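**Ticket 152 - gripper opens by itself during dish wash, then the arm won't take commands**

**Opened by:** I-seul Won, Grorketcombe kitchen bench
**Date opened:** October 1, 2024
**Hardware:** Zastari two-arm tabletop kit
**Software:** Rornano controller, stable branch
**Status:** open, workaround in place
**Severity:** I put "medium" but please read the safety bit before you agree with me

Hi team! Me again, sorry. This one has been bugging me since June and I finally caught it with logging turned on, so I'm writing it all down while it's fresh.

**What happens**

We're running the dish wash task. One arm works the sponge in the basin, the other picks up a plate and brings it over. Most of the time it's lovely to watch. Then every so often the gripper that's holding the plate just... opens. No command from me, no command from the policy that I can find. The plate slides back down and the arm carries on moving as if it still had something in its fingers. A moment after that it freezes in place and ignores everything I send, including "go home."

The other arm keeps scrubbing, by the way. It doesn't know or care that its partner has quit. That's the part I like least.

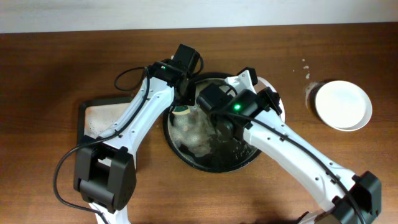

The wrist lights are no help at all. They stay green the whole way through the fault, so if you're across the room you'd think it was happily washing up. I've now been fooled by this more than once and walked over with a towel, ready to wipe the table, with an arm in an unknown state right over the water. So that's the safety bit. I'd like the light to change color, or a beep, or anything.

**How often**

I ran a batch of 30 washes with logging on and got it two times. Both were on the plate-holding side. I haven't been able to make it happen on demand, which I know you hate to hear.

**What the log says**

Right before the gripper opens there's a gap in the messages from the wrist, roughly 400 milliseconds long. Normal traffic, then nothing, then normal traffic again, except the first message after the gap reports the gripper target as fully open. I never sent that. My guess (only a guess!) is that the gripper board restarts, comes back up with its default target, and the default is open. The arm joints then see a mismatch and lock.

If I'm right, there are really two problems in here:

- something is making the gripper board drop out
- when it comes back, it lets go of whatever it was holding

I'd take a fix for the second one first, please. I can live with a dropout. Dropping a plate into soapy water next to the motors is another matter.

**What I've tried**

1. *Reseated the wrist connectors on both arms.* No change. They all felt snug before I touched them.

2. *Swapped the power supply* for the spare from the Ma bench. No change, and I've put it back where it belongs, before anyone asks.

3. *Lowered the wrist speed limit.* The fault still showed up, but it felt rarer. I didn't do a full batch that way, so please don't quote me.

4. *Dry run with no water.* Never saw it. I got excited about this for an entire afternoon - then remembered that the dry run also skips the scrubbing, so the wrist hardly moves. It proves less than I wanted.

5. *Wiggled the long cable by hand with the arm powered and parked.* Nothing. I'd still bet on the cable, though. It has to bend a lot when the arm reaches over the basin, and parked isn't the same pose.

6. *Rolled Rornano back one release.* Same fault, same gap in the log, so I rolled it forward again.

**The reach pose**

The wrist camera turned out to be the handiest tool for this, as I can line its video up with the log. The plates get stacked up close together next to the open table, and the arm comes in over them with its fingers spread before it picks. I wanted you to have a look at that approach, as it's where I've asked the script to pause now. 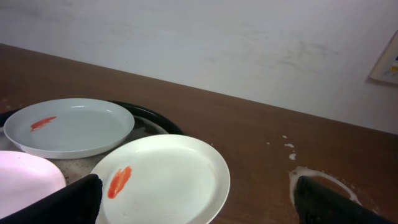 *Wrist camera on the approach: fingers apart over the white plate, orange-red smear near its left rim.*

Pausing there gives me a chance to check that the gripper is talking before it takes hold of anything. It's slow, but I haven't lost a plate since I added it.

**Workaround for anyone else on this bench**

Start the task with the "confirm before grasp" option turned on. When it asks, check that the gripper target and the measured position agree, then press continue. If they don't, hit the stop button for BOTH arms. Please don't stop only the stuck one and reach in. Then power down, give it a minute, and home the arms one at a time.

And wipe the table! There was water getting out onto the wood during my runs. I don't think it has anything to do with the fault, but the power strip is on the floor underneath and I don't want to find out.

**What I need from you**

- Can the gripper hold its last target after a restart, and if so where do I set that?
- Is there a way to stop both arms when either one faults? I looked through the Rornano settings and came up empty.
- Can Zastari send a replacement wrist cable? I'll fit it myself, I just don't have a spare.

Logs from the whole batch are attached, with both faults marked. I've left the arms powered off with a note on the stop button.

Thanks!
I-seul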